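Search this site Search Advanced

4.2 Folding styles and the household peace

Of the 147 households in the Gronow sample, 130 reported at least one standing disagreement over laundry. The remainder lived alone, or said they did. We had expected the quarrels to centre on who did the washing. Most centred on how the folding was done, a matter on which respondents who had been vague about their own incomes became precise to the centimetre.

Diary entries (2,480 in all, after we removed the shopping lists) were coded by garment and by complaint. Fitted sheets drew the bitterest language, but T-shirts drew the most of it. Two schools dominate. Flat folders tuck the sleeves behind the body and stack the result on a shelf. Rollers begin from much the same rectangle and finish with a cylinder, which goes in a drawer and is defended on grounds of space. A third practice, the chair, was recorded in most homes and claimed in very few.

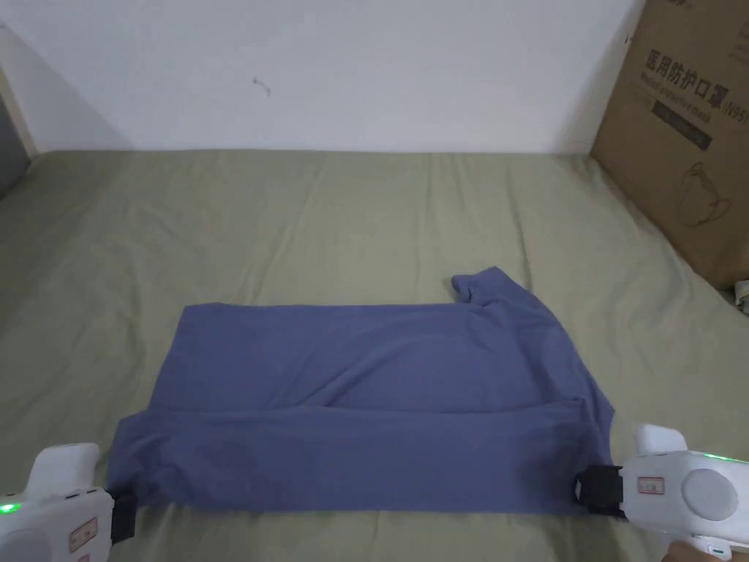

Figure 2. A blue T-shirt partway through folding, on a green bed surface.

One respondent in Brudell objected to the whole scheme, writing that a shirt on the chair has been put away as far as she is concerned, and that we might try coding for who has to look at it. We have kept her objection in the data, where it sits awkwardly in a category of its own. Similar remarks came from the Pravau households, although there the favoured surface was the end of the bed – cleared each night and restocked by morning.

Age told us little. Upbringing told us a good deal more: respondents tended to fold as their parents had folded, or in pointed opposition to it. Several couples had tried to settle the matter with the Hilitell method, a printed chart supplied at recruitment, and most had stopped consulting it by the second diary. In one home the chart was itself found folded, in quarters, under the leg of a dryer.

Section 4.3 takes up the colour sorting of socks, where agreement was lower still.

Last updated: January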